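Zanoseo Prokon 핸드헬드 시연 그리퍼
로봇 교시 및 원격 조작 > 시연 장비 > 핸드헬드 그리퍼

제품 개요

Prokon은 사람이 손에 들고 작업하면서 로봇에게 동작을 가르치는 두 손가락 그리퍼입니다. 손잡이를 쥐고 방아쇠를 당기면 손가락이 닫히고, 놓으면 스프링의 힘으로 다시 열립니다. 그동안 본체 상단의 카메라가 손가락 앞쪽 영상을 기록하고, 내부 센서가 손가락 벌림과 손목의 움직임을 함께 저장합니다. 기록된 시연은 같은 손가락 규격을 쓰는 로봇팔용 그리퍼의 학습 데이터로 변환할 수 있습니다.

로봇팔이 설치되어 있지 않은 장소에서도 시연을 모을 수 있습니다. 주방, 창고, 세탁실, 매장 뒤편처럼 실제로 작업이 이루어지는 곳에 본체와 기록 장치만 가져가면 됩니다. 로봇팔이 있는 작업장에서는 같은 손잡이를 원격 조작 모드로 전환해 팔을 직접 움직이면서 기록합니다.

한 대만 쓰는 단일 구성과 왼손, 오른손용을 묶은 양손 구성이 있습니다. 양손 구성은 두 대의 시계를 기록 장치가 맞추므로 별도의 동기화 케이블이 필요하지 않습니다.

구성품

단일 구성
- 그리퍼 본체
- 손가락 패드 한 쌍(장착 상태로 출하)
- 예비 패드 한 쌍
- 기록 장치 및 허리 벨트 클립
- 데이터 케이블, 충전 어댑터
- 보정판
- 육각 렌치
- 한국어 사용 설명서

양손 구성은 좌우 본체와 패드가 각각 포함되며, 기록 장치와 보정판은 하나를 함께 사용합니다. 좌우 본체는 방아쇠 위치와 카메라 케이블이 나오는 방향이 다릅니다. 단일 구성을 주문하실 때는 반드시 사용할 손을 지정해 주십시오. 지정이 없으면 오른손용으로 출하됩니다.

주요 사양

손가락 최대 벌림: 80 mm
패드 폭: 28 mm
손가락 구동: 방아쇠 연동 링크 방식, 무동력
손가락 수: 두 개
본체 색상: 검정
패드 색상: 짙은 파랑
기록 항목: 카메라 영상, 손가락 벌림, 본체 위치와 자세, 시각
카메라 렌즈: 광각, 초점 고정
기록 장치 연결: 유선
원격 조작 연결: 유선 네트워크
보증 기간: 출고일부터 14개월

본체 무게와 외형 치수는 손잡이 크기(소, 중, 대)에 따라 달라집니다. 도면이 필요하시면 견적 문의 시 손잡이 크기를 적어 주시면 함께 보내드립니다.

손 시연 모드

손 시연 모드에서는 로봇팔을 연결하지 않습니다. 작업자는 평소 하던 순서대로 일을 하고, 그 동작이 하나의 시연으로 저장됩니다. 기본 순서는 다음과 같습니다.

기록 장치의 전원을 켜고 본체를 연결합니다. 상태등이 초록색으로 바뀌면 보정판을 평평한 곳에 놓고 손가락이 판을 향하도록 들어 천천히 원을 그립니다. 보정이 끝나면 짧은 신호음이 납니다.

손잡이 뒤쪽 버튼을 한 번 누르면 기록이 시작됩니다. 작업을 시작하기 전에 손가락을 끝까지 닫았다가 다시 끝까지 여십시오. 변환 프로그램이 이 동작을 기준으로 벌림 값을 맞춥니다. 작업을 마치면 손가락을 연 채로 버튼을 다시 누릅니다.

잘못된 시연은 버튼을 길게 눌러 바로 버릴 수 있습니다. 버린 시연은 기록 장치의 별도 폴더로 옮겨지며, 저장 공간이 부족해질 때까지 남아 있습니다. 실수로 버린 경우 변환 프로그램의 보관함 메뉴에서 되돌리십시오.

기록 중에는 손가락 패드로만 물건을 만지는 것이 좋습니다. 손등이나 팔꿈치로 물건을 밀거나 반대쪽 맨손으로 거들면 로봇이 따라 할 수 없는 시연이 됩니다. 처음 사용하는 작업자에게는 기록 없이 연습하는 시간을 따로 주십시오.

원격 조작 모드

원격 조작 모드에서는 본체의 위치와 손가락 벌림이 로봇팔 쪽 그리퍼로 전달됩니다. 로봇팔 제어기에 Usberg 연결 모듈을 설치하고, 기록 장치와 제어기를 유선 네트워크로 연결합니다. 무선 연결은 지원하지 않습니다.

방아쇠 아래의 안전 스위치를 누르고 있는 동안에만 팔이 움직입니다. 스위치를 놓으면 팔은 그 자리에 멈추고, 다시 누르면 그 순간의 손 위치를 새 기준점으로 삼습니다. 팔이 닿는 범위보다 작업자의 손이 먼저 불편해지는 경우에는 스위치를 놓고 손을 편한 위치로 옮긴 뒤 이어서 조작하면 됩니다.

이동 배율은 설정 화면에서 바꿀 수 있습니다. 나사 구멍이나 좁은 틈을 다루는 작업은 배율을 낮추고, 넓은 작업대 위에서 물건을 옮길 때는 기본값을 사용하십시오. 배율 값은 시연 파일에 함께 저장되므로 서로 다른 배율로 기록한 시연을 섞어도 변환에 문제가 없습니다.

손 시연과 원격 조작 중 어느 쪽을 쓸지는 작업에 따라 정합니다. 손 시연은 속도가 빠르고 장소를 가리지 않습니다. 원격 조작은 느리지만 로봇팔의 관절 한계와 실제 힘이 그대로 반영됩니다. 손 시연으로 대부분의 데이터를 모으고, 팔이 자주 실패하는 구간만 원격 조작으로 보충하는 고객이 많습니다.

손가락과 패드

패드는 탄성 소재이며 안쪽 면에 얕은 결이 있습니다. 종이 상자, 천, 플라스틱 용기, 금속 식기에 두루 쓸 수 있습니다. 패드는 소모품이며 아래쪽 나사를 풀어 교체합니다. 교체 후에는 보정을 다시 하십시오.

표면이 닳아 결이 보이지 않거나 끝이 갈라지면 교체 시기입니다. 좌우 패드는 한 쌍으로 교체하십시오. 한쪽만 새것이면 물건이 집히는 순간 한 방향으로 밀립니다.

얇은 물건용으로 Kahraman 쐐기 패드를 별도 판매합니다. 끝이 얇아 바닥에 놓인 카드나 접시 테두리 밑으로 들어가기 쉽습니다. 기본 패드와 길이가 다르므로 로봇팔 쪽 그리퍼에도 같은 패드를 장착해야 합니다.

양손 구성 활용: 식기 다루기

식기는 양손 구성으로 자주 기록하는 작업입니다. 한쪽 그리퍼가 접시를 잡아 주고 다른 쪽이 위에 놓인 것을 들어내거나, 양쪽에서 테두리를 함께 잡아 옮기는 식으로 시연합니다. 지름이 최대 벌림보다 큰 접시는 몸통을 감싸 잡을 수 없으니 테두리를 위아래로 집으십시오.

겹쳐 놓은 스테인리스 접시는 아래 접시의 테두리가 조금 드러나도록 어긋나게 두면 한 장씩 집는 시연을 하기가 수월합니다. 광택이 있는 금속과 흰색 그릇은 조명에 따라 영상에서 하얗게 날아갈 수 있습니다. 기록 전에 미리보기 화면에서 노출을 확인하고, 필요하면 노출 보정을 한 단계 낮추십시오. 물건의 위치와 방향은 시연마다 바꿔 주십시오.
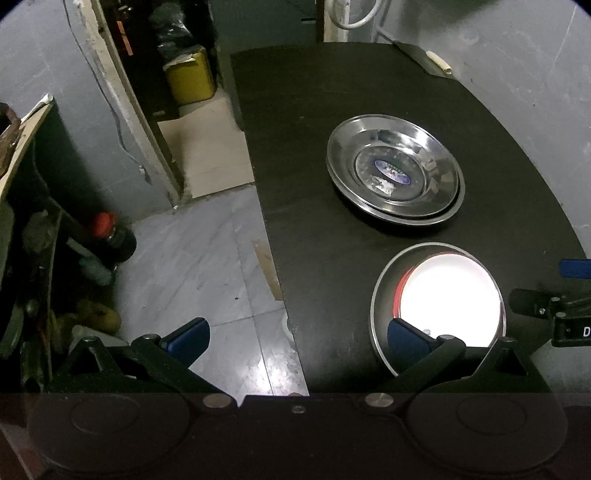
Nicanor Soler: 양손 구성을 들여와 식기 작업부터 기록해 봤습니다. 처음에는 두 손을 동시에 움직이려고 해서 시연이 자꾸 꼬였어요. 한 손이 멈춘 다음 다른 손이 움직이도록 순서를 정하니 버리는 시연이 확 줄었습니다. 방아쇠는 생각보다 가벼운데 손잡이는 중형도 제 손에는 좀 굵습니다. 소형으로 바꿀 수 있는지 궁금합니다.

손잡이는 구입 후에도 교체할 수 있습니다. 손잡이만 따로 주문하시면 되고, 육각 렌치로 직접 교체하실 수 있습니다. 본체를 보내실 필요는 없습니다.

데이터 변환

기록 장치를 컴퓨터에 연결하면 시연이 작업 이름별 폴더로 나타납니다. 변환 프로그램은 영상과 센서 값을 시각에 맞춰 정렬하고, 보정 동작이 빠진 시연과 위치 추적이 끊긴 시연을 따로 표시합니다. 표시된 시연은 자동으로 삭제되지 않습니다. 직접 재생해 보고 사용 여부를 정하십시오.

위치 추적은 주변 배경의 무늬를 이용합니다. 무늬가 거의 없는 흰 벽만 보이거나 조명이 어두우면 추적이 끊길 수 있습니다. 이때는 작업대 주변에 무늬가 있는 물건을 몇 개 두십시오. 기록 도중에 배경 물건을 옮기지는 마십시오.

개인 공간이나 영업장에서 기록할 때는 영상에 사람 얼굴이나 서류가 들어갈 수 있습니다. 변환 프로그램의 가림 기능을 사용하시고, 장소 관리자의 동의를 먼저 받으십시오.

사용 시 주의

방수 제품이 아닙니다. 물이 담긴 싱크대 안에서 사용하지 마십시오. 본체에 물이 튀면 전원을 끄고 마른 천으로 닦은 뒤 완전히 말리십시오.

칼이나 유리처럼 다칠 위험이 있는 물건은 시연 대상이 아니라면 손이 지나가는 경로 밖에 두십시오.

한 작업자가 연속으로 기록하는 시간은 20분을 넘기지 마십시오. 손목이 피로해지면 동작이 흔들리고 시연의 질도 떨어집니다.

링크와 손가락 사이에 손이 끼일 수 있습니다. 패드를 교체할 때는 기록 장치와의 연결을 먼저 분리하십시오.

주문 및 납기

단일 구성과 양손 구성 모두 견적 후 주문 방식입니다. 재고가 있는 손잡이 크기는 결제 확인 다음 영업일에 출고합니다. Usberg 연결 모듈은 로봇팔 제어기 기종을 확인한 뒤 발송하므로, 문의하실 때 제어기 모델명과 소프트웨어 버전을 적어 주십시오.

교육 기관과 연구실에는 시험 대여를 제공합니다. 대여품에는 기본 패드가 장착되어 있고 Kahraman 쐐기 패드는 포함되지 않습니다. 반납 전에 기록 장치의 시연 파일을 백업해 주십시오. 반납된 장치는 점검 과정에서 초기화됩니다.

별도 판매 품목
- 기본 패드 한 쌍
- Kahraman 쐐기 패드 한 쌍
- 손잡이 소형, 중형, 대형
- Usberg 연결 모듈
- 보정판
- 연장 데이터 케이블
- 운반용 하드 케이스(양손 구성 수납 가능)

사양 최종 수정일: 2022년 8월 29일
사양은 성능 개선을 위해 예고 없이 변경될 수 있습니다. 이전 사양의 본체를 사용 중이시면 하단 명판의 제조 번호를 알려 주십시오. 호환되는 패드와 손잡이를 확인해 드립니다.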